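## 2. Prior claims and their limits

Few findings in the household-habits literature are repeated as readily as the claim that people lose less when every object has a fixed place. The source is usually given as the Turero survey, and we doubt it can carry the weight.

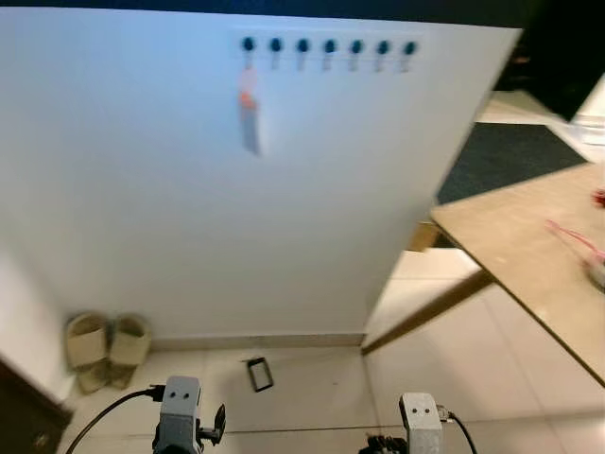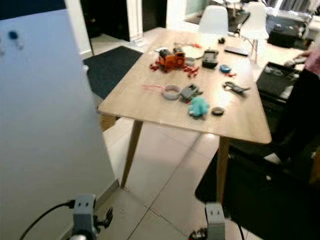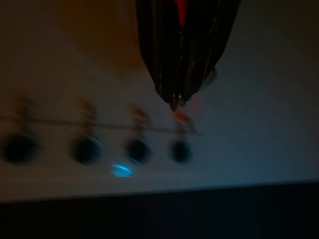
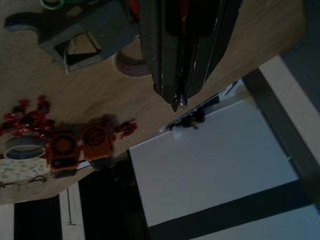 **Figure 1.** Hooks, a tabletop and two closer views, one pale surface and one wooden top.

Turero sent questionnaires to 600 households and got 423 back. Salcedo treats the missing replies as harmless. We do not see why. A household that cannot find its keys may well fail to find a questionnaire, and the survey made no attempt to follow up.

The outcome measure is weaker still. Respondents were asked how often they had "lost something" since September, with no guidance on what losing meant. A pair of scissors missing for a minute and a passport missing for good count the same. Châu's later study in Grenance used diaries, which is better, but only 40 people kept them to the end — and those were, by her own account, the tidy ones.

Even if we accept the figures, the direction of effect is open. Tidy people may put up hooks; hooks may make people tidy. The Ibarra trial tried to settle this by handing out storage at random, yet two of its streets swapped items freely and were analysed as if they had not. Its authors report "a clear benefit". Their own table shows a small one, and it is gone by the second visit.

The Tollis data, described in Section 3, avoid some of these faults and share others.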